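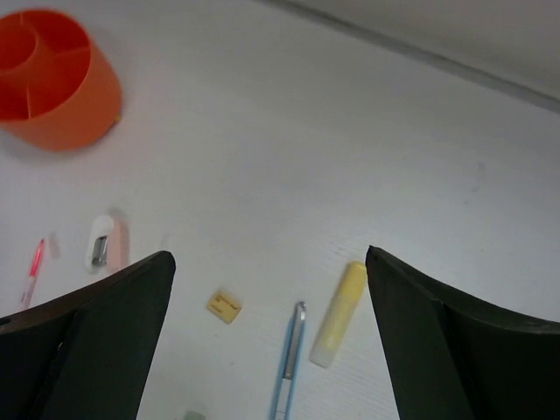 The orange organiser on the desk, with small stationery next to it.

How to sort a round desk organiser
Jovita Ochoa

Take everything out of the organiser and spread it on a clear part of the desk. Tip out any dust and wipe the compartments with a damp cloth, then leave it to dry for 15 minutes.

Test the pens on scrap paper and throw away the dead ones. Anything you haven't used since February can go in a drawer.

Start refilling with the narrow inner tube. It suits tall things – pencils, a thin ruler, a paintbrush. Scissors go in one of the wider sections, points down.

Correction tape, small cutters and rubbers go in next. If they sink out of reach, put a folded strip of card underneath. Retract cutter blades first.

Paper clips and drawing pins are better in a lidded tin. I use an old Beltis one, 4 cm deep, and keep it behind the organiser.

Check the desk for stray bits around the base before you push the organiser back into its corner.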